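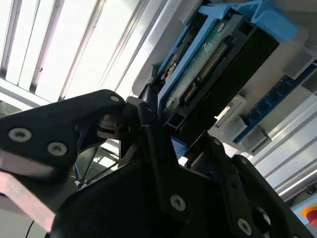 Gripper and drive-like module in the blue carrier.

Fri 26 November. Sewing bench, thread trials.

Second go with the Stisia variegated cotton, the one the label calls "colorfast for life." I'll believe that in February. Stitched a test block on Willura linen, cross stitch, two strands, finishing each cross before starting the next. Used 50 stitches per color. The green shades nicely. The red goes from brick to pink so fast that a small motif looks like two threads from different skeins.

Soak test: cold water, 13 minutes, white towel underneath. Green clean. Red left a faint ring. Leltby say to add vinegar, and I have never seen vinegar do anything except smell.
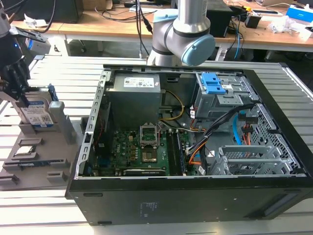 Repeated the red with a fresh length from the inside of the skein, no vinegar. Same ring, maybe paler. Could be loose dye, could be that I wanted it paler. Need a third piece, rinsed first.

Big sampler is charted at 3,414 stitches, and about 900 of those are red. Not starting it with this thread until the ring goes away. The old Dow solid red is dull but it stays put.

To do: rinse red, dry flat, soak again. Label the test pieces this time.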